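Feuchteabhängige Maßänderung additiv gefertigter Prüfwürfel und geflochtener Naturfaserbehälter

Projektbericht im Modul Werkstoffprüfung, Verfasser: Baltasar Ledesma

1 Ausgangslage

Das Depot Brurkeneck lagert Kleinteile in Körben aus Naturfaser, deren ältester Inventareintrag auf 1936 datiert ist. Der Bestand umfasst 296 Positionen. Nach dem Umzug in das Gebäude Mistholm wurden im September an mehreren Körben gelöste Randabschlüsse und verzogene Böden festgestellt. Vermutet wurde ein Zusammenhang mit der relativen Luftfeuchte, die im neuen Gebäude nicht aktiv geregelt wird.

Ziel der Arbeit war es, die Maßänderung von Flechtwerk bei wechselnder Feuchte zu erfassen und mit einem Material geringer Wasseraufnahme zu vergleichen. Eine Aussage über die Lebensdauer der Körbe war nicht Gegenstand des Projekts.

2 Grundlagen

Pflanzenfasern nehmen Wasser vorwiegend in den amorphen Bereichen der Zellwand auf. Die Quellung verläuft stark anisotrop: In Längsrichtung der Faser ist sie gering, quer dazu deutlich größer. Im Flechtwerk überlagern sich beide Anteile, weil Staken und Flechtfäden annähernd rechtwinklig zueinander liegen. Hinzu kommt ein geometrischer Effekt. Quellen die Flechtfäden in der Dicke, müssen die Staken einen größeren Bogen beschreiben, und die äußere Abmessung kann trotz Faserquellung abnehmen.

Die Sorptionsisotherme zeigt eine Hysterese. Bei gleicher Luftfeuchte liegt der Wassergehalt nach einer Trocknung höher als nach einer Befeuchtung. Messwerte sind daher nur vergleichbar, wenn die Richtung der Konditionierung angegeben wird. Im vorliegenden Bericht wurde durchgehend von der trockenen Seite her konditioniert.

Als Vergleichskörper dienten gedruckte Würfel aus Polylactid. Die Wasseraufnahme dieses Kunststoffs ist gegenüber Pflanzenfasern klein. Zu beachten ist die Schichtstruktur, da Hohlräume zwischen den Bahnen Feuchte aufnehmen können, ohne dass sich das Außenmaß ändert. 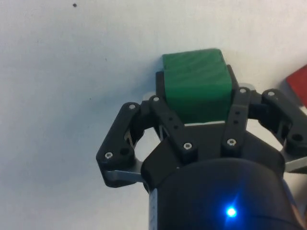

Die Kantenlängen wurden deshalb getrennt nach Aufbaurichtung und Schichtebene ausgewertet. Für jede Richtung wurde an drei Stellen gemessen und der Median verwendet. Gerundete Kanten wurden bei der Wahl der Messstellen ausgespart.

3 Durchführung

Die Konditionierung erfolgte in einer Klimakammer vom Typ Troncoso bei konstanter Temperatur und 63 % relativer Feuchte, anschließend bei 70 %. Als Gleichgewicht galt eine Massenänderung unterhalb der Ablesegenauigkeit der Waage zwischen zwei aufeinanderfolgenden Wägungen. Die Längenmessung am Flechtwerk wurde mit einem Messschieber ohne Anpressfeder ausgeführt. Bei Körben mit schrägen Wänden hängt der Messwert von der Höhe der Messebene ab, sodass ausschließlich am Boden gemessen wurde. Beide Diagonalen wurden zusätzlich erfasst, um einen Schubverzug des Bodens von einer reinen Längenänderung zu trennen.

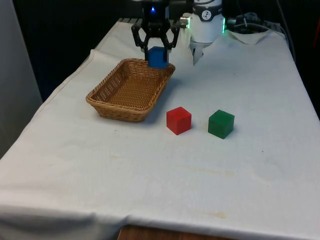 4 Ergebnisse

Zwischen den beiden Feuchtestufen nahm die Masse der Körbe in allen Fällen zu. Die Bodenlänge änderte sich uneinheitlich, teils mit positivem, teils mit negativem Vorzeichen. Dies ist mit dem in Abschnitt 2 genannten geometrischen Effekt vereinbar, belegt ihn aber nicht. Die Differenz der Diagonalen wuchs bei den lockerer geflochtenen Böden stärker als bei den dichten. An den Würfeln lag jede Längenänderung innerhalb der Messunsicherheit.

5 Fehlerbetrachtung

Der größte Beitrag stammt vom Ansetzen des Messschiebers an nachgiebigen Rändern. Eine optische Messung nach dem Verfahren Cusano wurde erwogen, jedoch wegen fehlender Kalibrierung verworfen. Der Transport von der Kammer zum Messplatz führte zu einer kurzen Exposition gegenüber Raumluft, deren Einfluss nicht gesondert bestimmt wurde. Für eine Fortsetzung wird empfohlen, den Messplatz in die Kammer zu verlegen und auch die Desorption aufzunehmen.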